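The Case for Smaller and Better Documented Grasping Collections 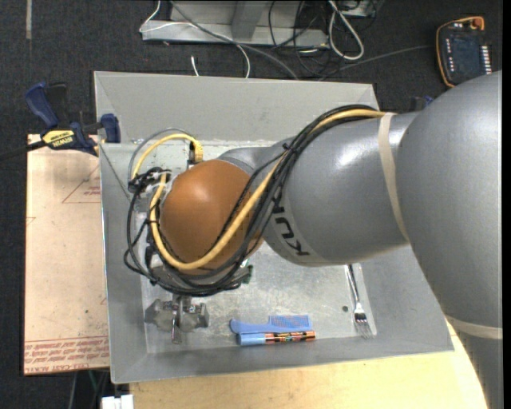

Institutions that fund robot learning have come to judge a collection of examples by its size. The Stirnance program asks applicants for a total number of grasp attempts on the first page of the form, and reviewers read little else with equal care. This is a mistake. A comb, a paint marker and a fork lying in a metal bin present three separate problems to a gripper, and a fork that rests partly out of view beneath the arm presents another problem to the camera. A record that says only "success" or "failure" preserves none of this. The learning system receives the outcome and is left to guess at the circumstances.

Our group at Gonenbridge spent January reviewing 500 attempts from our own archive. In 30 of them the outcome had been entered incorrectly, and in a further 25 the object could not be identified by anyone on staff. Those entries had been used in training for months. Fedir Hutsuliak, who led the review, recommended that collection stop until the labels could be repaired. I supported him, although the delay was costly and our partners at Kilurholm objected to it in writing.

Their objection deserves a fair answer. Large collections do average out some errors, and a robot that works through the night is cheaper than a person who checks its records. But errors of this kind are seldom random - thin and shiny objects are mislabeled far more often than boxes - and more hours at the bin will only repeat them.

I would ask funders to require that 50 attempts from every collection be examined by hand before the rest is accepted, and that the findings be published with the data. The Võ laboratory has already adopted this rule for its own submissions.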